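The Price After the Price: What a Small Laundry Firm Learned Before Buying Robots

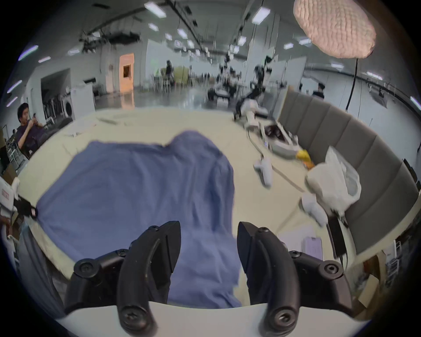
The hand-held gripper over a cloth, with the work table and padded partition behind.

When Unathi Ngubane began to plan the automation of folding at Balaskas, a company which washes linen for small hotels, she had one number on paper. It was the price of the arm. She had received it from the supplier Jivberg, it was printed very nicely, and her director liked it. By September the same paper had 2 more pages.

"The arm is the thing you see, so everybody wants to discuss the arm," she told me. "I had to learn to ask about the rest."

The rest begins with the teaching. A machine that must handle cloth needs many recordings of a person doing the same task, and these are made with a hand-held gripper. The person holds it, picks up the towel or the shirt, folds it, and begins again. Balaskas did not own such a tool and did not know how long the recording would take. Ngubane asked Cukley, an integrator, for an offer, and the answer was 465 hours of recording for the first group of articles. The hours were not in the budget. Neither were the wages of the people who would work them.

Her first decision was therefore to divide the purchase. In the first stage the firm pays only for recording: the grippers, a table, storage for the data and the operators. The arm is ordered in the second stage, and only if the tests are good. Jivberg did not love this idea, because its discount was for a complete order. Ngubane compared the discount with the cost of an arm standing without work for half a year, and she refused it.

The second decision concerned the spare parts. Fingers for a gripper wear out, and in the offer from Cukley they were written as "consumables," without a price. A competing offer from Clolby listed each finger, each cable and the time of delivery. It was more expensive on the first page and cheaper on the last one. She asked both firms to calculate again for seven years of use, and this took them most of the summer.

There was also the question of space. A recording table needs room on all sides, good light and enough sockets, and somebody at the firm must give up the floor for it. At Balaskas it was the ironing department, after long discussion. The electrician's bill came later and is now a separate line.

Ngubane has not ordered the arm yet. The recording stage is approved, and she keeps a reserve for the articles which nobody remembered at the start, for example fitted sheets. Her director still asks her each Saturday when the robot is coming.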